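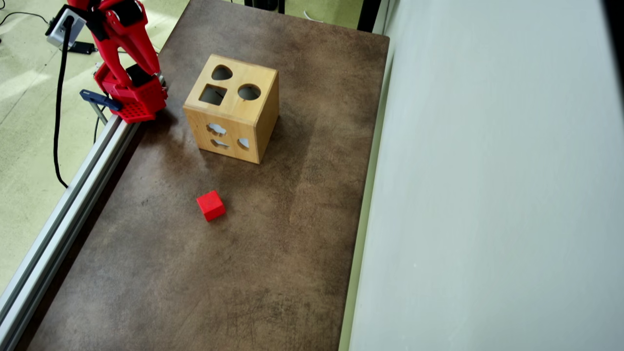

Oiling and waxing a worn table top

Clear the surface and brush out the joints. Wash with a cloth wrung out in warm water and a drop of soap, then leave overnight. Sand lightly along the grain with 200 grit paper and vacuum up the dust.

Apply the oil thinly with a lint-free cloth. Wait 15 minutes, wipe off the surplus and let the coat harden for a day. Give it 2 coats. Lay used cloths flat outdoors to dry, as oily rags can catch fire when bundled. 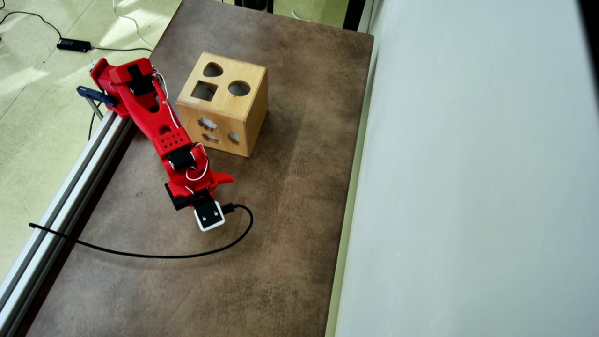 Wax is optional over oil. It adds a soft sheen but marks under hot cups. A plain brown top shows each missed patch, whereas a mottled one with lighter scuffed areas and faint streaks, like the one in the photo, hides small faults in the coat. Test on the underside first. Wooden toys and boxes should be kept off the top until the wax has been buffed.

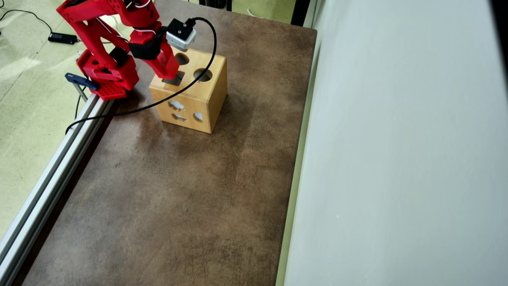 Clamps and pressure marks

Place scrap wood under each jaw. Tighten by hand only. To lift a shallow dent in bare wood, cover it with a damp cloth and touch with a warm iron for a few seconds. Repeat once dry, then sand and oil again.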